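5. Recording sorting examples

This section covers recording examples for the three-bin sorting task. Read Section 4 (Arm start-up and stop buttons) first. The same steps apply at the Stirnel and Abu Hammour stations.

One example is one object, picked from the table and placed in its bin. A full set for this task is 2,000 examples. Record them in blocks of 20 and save after each block.

5.1 Before you start

1. Line up the three bins along the front edge of the table, in this order: BOTTLE, PLASTIC, CAN. BOTTLE is for glass bottles only.
2. Check that each sign hangs on the front of its bin and can be read from the operator's side.
3. Empty all three bins.
4. Start the Larkeo recorder and enter your operator name and the block number.
5. Press Home. Wait until the arm stops moving before you put anything on the table.

Caution: Glass bottles must be whole. Do not use a bottle with a chipped neck or a crack, even a small one.

5.2 Recording a block

1. Place up to three objects on the table behind the bins. Change their positions and directions from one round to the next.
2. Take your hands away from the objects and press Record.
3. Guide the gripper to one object, close it, and carry the object to its bin.
4. Open the gripper when it is over the bin, then raise the arm.
5. Press Stop. The recorder adds one to the example count.
6. Repeat steps 2 to 5 until the table is clear, then set out more objects.

Note: Include crushed cans and crumpled bottles as well as ones in good shape. Andar needs both kinds in every block.

Note: Leave sorted objects in the bins until the end of the block. The system has to learn to work with bins that are partly full - emptying them early takes those examples away.

Caution: Keep your hands out of the gripper's path while the arm is powered. If you need to reach near it, press Pause first.
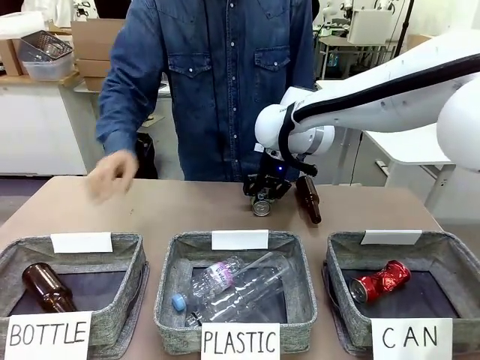

Figure 5-1. Gripper at a can, with a glass bottle beside it. Each bin already holds sorted items.

5.3 Marking a bad example

Press Discard right after Stop if:

- the object went into the wrong bin
- the gripper dropped the object outside the bins
- a bin moved during the recording

A slow pick or a second try at closing the gripper is not a reason to discard. Keep those examples and choose Retry from the label menu.

If you notice a mistake later, write down the example number (for instance, 261) and send it to Lino Russo. Do not delete files from the recorder folder yourself.

5.4 Ending a block

1. Press Home, then Save Block.
2. Wait for the message "Block saved" - this can take up to 2 minutes.
3. Empty the bins and put the objects back in the supply box.

Section last changed: September 20, 2022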